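机械臂抓砧板抓到一半保护停机，复位后又停，求助

青柠不加冰
发表于 8月

大家好，先谢谢愿意点进来看的朋友，我话有点多，请多包涵。我在Motport的小工作间里调一台协作臂，任务很简单：捏住砧板侧面的金属把手，提起来，挪到旁边一格。桌上铺了牛皮纸，用蓝胶带贴了格子，方便每次把东西摆回原位。前面跑得都挺好，跑到第226次，夹爪刚碰到把手，手臂就报保护停机。我在示教器上复位，重新跑，同一个地方又停了。程序我一个字都没改，速度也没动过。
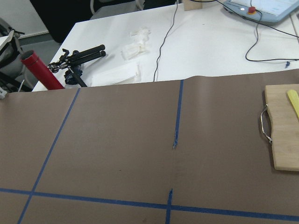
我现在有点不敢再按复位了，怕哪里真的撞坏了。有没有朋友遇到过类似的情况？应该先查机械还是先查参数呢？

Devadiga老徒弟

您先别着急，停下来是好事，说明保护在起作用。不过连着复位真的不建议，我以前在Sundia的产线上就吃过这个亏，复位到第三次，夹指弯了，心疼了好久。先把速度调到最低，手放在急停旁边，单步走到接触点前面停住，蹲下来平着看看夹指和把手对不对得上。细金属把手很容易顶到指尖，一顶，力就超了。另外看看胶带，断口起毛、中间缺了一截的地方赶紧补上，砧板靠它定位的话，偏一点点您是看不出来的。还有牛皮纸，不固定会慢慢跑，纸走了格子也跟着走，程序可不知道呀。

路过的橘猫

力阈值调高就行了，我都这么干。

Tanedbridge夜班

楼上这个办法请千万别学，阈值调高了，下次顶到的可能就是手。我补充一点：换过夹指或者加过线缆以后，记得重新核对负载重量和重心，我那次填错了2公斤，报的也是保护停机，折腾了一整晚才想起来。线缆也顺手理一理，让手臂慢速空走一遍，看有没有哪里被拽住。都查完还停，就把日志导出来贴上，大家一起帮您看看。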